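木目の棚と机のべたつき・黒ずみ、何で拭けばいい?

カテゴリ:住まい・掃除 > 家具の手入れ
回答 3件 解決済み

質問

部屋の角のくぼみに付いてる木の棚と、その近くで使ってる机の話です。どちらも木目で、色は飴色というかオレンジっぽい茶色。

8月に入ってから手を置くとぺたっとする感じが気になりだして、特に棚の右のほう、黒っぽいしみみたいなのが広がってきた気がします。木目の節の模様なのか汚れなのか、正直見分けがつきません。水拭きだけだと拭いた直後はいいんですが、夜にはまた同じ。

入居したときからある棚で、素材の説明書とかは無し。表面はちょっとつやがあるので、無垢じゃなくてラミネートっぽいやつだと思ってます。机は自分で買ったもので3,000円くらいの中古です。こっちの素材もわからず。

今はスプレーで吹いて手で作業してる感じです。
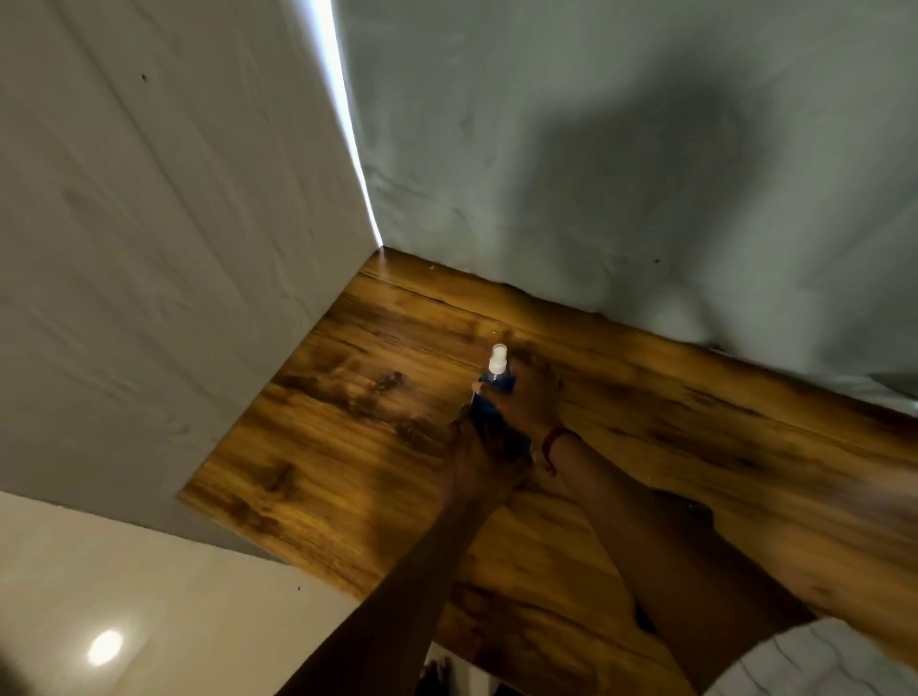 角の棚。つやのある木目に黒っぽいところあり

聞きたいのは

・スプレーは直接吹いていいのか、布に吹くべきか
・壁と棚のさかいめに細い溝があって、そこに水分が入るのが怖い。どう拭く?
・黒っぽいところは重曹とかメラミンスポンジでいっていいのか
・ワックスは要る?要らない?

です。壁は白くてざらっとした感じのやつなので、洗剤が飛んでしみになるのも避けたいです。賃貸なので棚を傷めると退去のときが心配で…。よろしくお願いします。

補足
洗剤は台所用の中性洗剤と、もらいもののGrortonの住まい用スプレーがあります。Grortonのほうはラベルがはがれてて成分が読めないです。すいません。

ベストアンサー

つやのある木目の棚なら、まず中性洗剤を薄めたぬるま湯で十分だと思います。成分がわからないスプレーは使わないほうがいいです。アルコールが強いやつだと表面が白っぽくくもることがあるので。

やり方。

ぬるま湯をバケツに用意、台所用の中性洗剤をほんの少し。泡がもこもこ立つようだと多すぎ。マイクロファイバーの布をひたして、固く固くしぼる。水がたれないくらいまで。

木目の方向にそって拭く。ぐるぐる円を書かない。奥から手前へ。1回で取ろうとしないで、10分くらいおいて様子を見てからもう一度。

次に水だけでしぼった布で洗剤を取る。べたつきが夜に戻るのは、前の洗剤が残ってるパターンがかなり多いです。うちがそれでした。洗剤を足すほどべたつくという悪循環。水拭きを3回やったらぴたっと止まりました。

最後に乾いた布でから拭き。ここを省略しない。

スプレーは布に吹いてください。直接だと溝に入るし、壁にも飛びます。溝は綿棒か、つまようじに薄い布を巻いたやつで。洗剤はつけないで、水で少ししめらすだけ。終わったら乾いた綿棒で水気をとる。継ぎ目から水が入ると中の板がふくらむことがあって、そうなると戻りません。

黒っぽいところの見分け方ですが、目立たない端のほうで、しめらせた白い布を当てて軽くこすってみてください。布に色がつけば汚れの可能性が高い。何もつかないなら模様か、表面より下のしみです。後者なら拭いても取れないので、あきらめたほうがいいです。

メラミンスポンジは絶対なし。つやが消えます。重曹も粉のままは研磨になるので同じ。

ワックスは、ラミネートなら要りません。しみこまないのでかえってべたつきのもとになります。

質問者からのお礼
ありがとうございます!さっそく白い布でやってみたら、うっすら茶色くなりました。汚れだったみたいです…。洗剤残りも心あたりありすぎます。水拭き3回やります。

回答2

自分は机のほうだけ。

木目の机、手と腕がずっと当たるところがべたつきます。夏は汗と皮脂。半袖だとなおさら。棚よりたぶん机のほうが汚れてると思うので、先に机を見たほうが早いかも。

うちの机も似たような色で、スマホいじったり充電したり、おやつも食べたりで一日中何かしら置いてます。

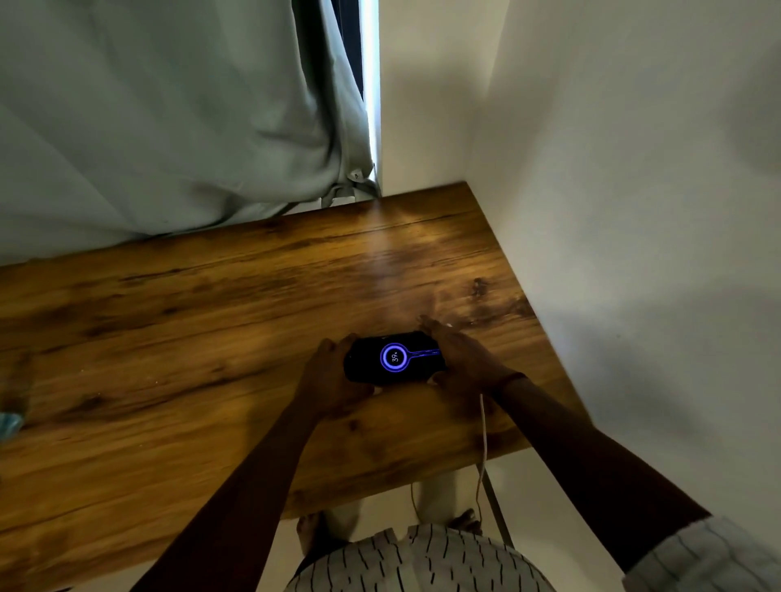
Elaine Lacerda
横からすみません、机で食べるなら拭く前にかわいたはけかハンディモップで細かいくずを落としたほうがいいですよ。そのまま濡れた布で拭くと、くずを引きずって細い傷になります。光が当たると傷が目立つんですよね、つやのある机は。私はVarkorenの卓上ほうきを使ってますが、100均の刷毛でも同じです。

回答2の続き

↑なるほど、それはやってなかったです。今度から先にはらいます。

で続き。机を拭くときは上のものを全部どかす。充電ケーブルも抜いて、濡れた手でさわらない。あたりまえですが急いでるとやりがち。ケーブルが天板のふちから垂れてるとそこだけ拭き残して、黒い線になります。ケーブル自体もべたつくので、抜いてから乾いた布でさっと。

壁ぎわも忘れがちです。机を35センチくらい手前に引いて、裏のへりまで拭くとほこりがごっそり。壁にくっついてる側の角は特に。

頻度は夏なら週に2回くらい、冬はてきとうでいいと思います。

長くなってすまそん。

回答3

Stumanceの木部用クリーナーでいいんじゃない?自分はHollowayのも使ったけどにおいがだめだった。机も棚もこれ一本。ラベルに使える素材が書いてあるのでそれだけ確認。

あと賃貸なら管理会社に棚の素材きいたほうが早いです。電話で教えてくれることもある。勝手に塗ったりするのはやめたほうが。ワックスも塗るのと同じあつかいになるかもしれないので聞いてから。

質問者からの返信
管理会社という手がありましたね、電話してみます。クリーナーは水拭きでだめだったときに検討します。机は先にくずをはらってから、ですね。皆さんありがとうございました。

この質問は解決済みのため、新しい回答は受けつけていません

関連する質問
・白い壁についた手あか、消しゴムで落ちる?
・木の机の輪じみ、時間がたっていても取れますか
・マイクロファイバーの布の洗いかた。柔軟剤は使っていい?
・備え付けの棚に敷くシート、はがしたとき跡が残らないもの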